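Software Engineer, Manipulation (Control and Planning)
Ogilvie Group, Grondby
Full time, on site
Reports to: Mavis Halvorsen, software lead

We write the software that lets a two-handed robot do small jobs at a table. The current job is serving drinks. If you have ever poured yourself a glass of water without thinking about it, you already have a working implementation, and we would like to talk to you about why ours is 193 configuration parameters and still growing.

The team is small and the codebase is middle-aged. It has been rewritten once in full and several times in spirit. Most of it is C++ where timing matters and Python where we told ourselves timing didn't matter. We are looking for one engineer to own the stretch between "the planner has an idea" and "the fingers do something about it." At present that stretch is owned by whoever touched it last, a system that has made people very careful about what they touch.

What you would be working on

Galimora is our motion planner. It takes a goal, such as getting a cup under a spout, and returns a path for both arms and both hands. It is good at arms. Its opinions about fingers are less settled, and it will sometimes propose a grasp that a contortionist would decline. You would be rewriting the part that ranks grasps, and deciding how much of the ranking should be learned and how much should be plain geometry. There are strong views on both sides. You are welcome to bring a third.

Comovton is the layer underneath. It runs the joint controllers at 200 Hz, blends position and force commands, and is supposed to notice contact. Thin plastic cups are the main source of disagreement here. Close too gently and the cup stays on the table. Close too firmly and you have a different, flatter cup. The acceptable band between those two outcomes is narrow, and it moves depending on how full the cup is.

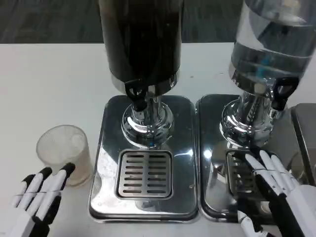
Tap handles have their own file in the repository, and it is longer than you would guess. A lever has to be pushed in the right direction, far enough, and then let go of, while the other hand keeps the cup where it was. Our state machine for this has 2 states on the whiteboard. We will let you find out how many it has in the code.

Then there is perception. Clear plastic, chrome and water are the three materials a depth sensor likes least, and we have managed to build a task out of them. The current pipeline fuses color images with hand position and a fair amount of hope. Alasdair MacLeish looks after it and would be grateful for a planning engineer who reads the uncertainty estimates before using the numbers. He has asked me to put that in the ad twice. He would be grateful for a planning engineer who reads the uncertainty estimates.

In your first few months

You would start by getting the replay tool to a state where a failed run can be stepped through from log to motion command without opening four terminals. This is unglamorous and everyone will like you for it.

After that, grasp ranking. We have 576 recorded attempts, labeled by hand, with a comments column that ranges from precise ("thumb contacted rim before index") to personal ("why"). You would use these as a regression set and tell us which of them are worth keeping.

By then you will have found something in the controller that annoys you enough to fix. We leave room in the schedule for it.

What we need from you

Solid C++, including the habit of not allocating memory inside a control loop. Enough Python to read other people's.

Working knowledge of kinematics and either motion planning or force control. Both is lovely. If you have one, we can teach you the other, and you can teach us to document it.

Some experience with real hardware. It doesn't need to be a robot. Anything that moved when you ran your code, and made you wish for a moment that it hadn't, will count.

Patience with tests that pass in simulation. Ours nearly all do.

Clear writing. We keep a run log, and the person reading yours at eight in the morning will be trying to decide whether to power the arms up.

What you don't need

A PhD. We have some already. You also don't need to have worked with hands before, or to know anything about beverage service. A passion for disrupting hospitality is best kept for another application.

What you get

Salary in line with the senior engineer band in Grondby, and we will tell you the number in the first call. Health and dental. A desk by the window or a desk by the robot, your choice, though the people who choose the window tend to move. Time on the hardware every day, booked through a calendar that is mostly respected.

We work normal hours. The robot can't be trusted to run alone overnight, so we have never been tempted to make it.

How to apply

Send a resume and one page about a bug you found in something that moves: what it did, what you thought was wrong, and what was wrong. We read these closely and enjoy them more than cover letters. Code samples are fine if they are yours to share.

The process is a phone call with Mavis, a paid half-day on a planning problem using our logs, and an afternoon at the bench with the team. There is no whiteboard round. The whiteboard is full.

Applications stay open until the end of January. Everyone who sends the page about the bug gets a reply, usually from Alasdair, who may have follow-up questions about your sensor.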